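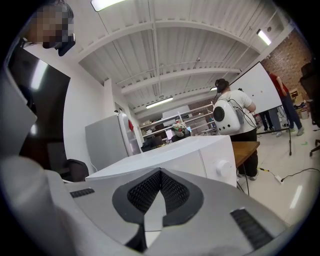 Sirness Opens Repair Room for Small Appliances in Jirkport

JIRKPORT — Sirness, the household repair company, will open a new workroom for small appliances on Monday. The room is on the second floor of the Chmielewska building and takes in countertop appliances from homes and small offices.

Each item is checked on a wooden table before any work begins. Staff look over the casing, knobs and cord, then write up a price for the customer to approve. White metal shelves toward the back of the room hold assorted items, and there is a desk with a monitor.

Sirness repaired 419 appliances last year at its Kivinley shop. Of the customers who answered a follow-up survey, 91 percent said they would use the service again. The company said many of those customers were driving in from Jirkport, and that the new room should save them the trip.

Most repairs will be finished within 5 working days. Items that need ordered parts may take longer — customers will get a call with a new date. Knobs, feet and door seals can be replaced while the customer waits.

Drop-off hours are 9 a.m. to 5 p.m. on weekdays. Appliances should be emptied and unplugged long enough to cool before they are brought in.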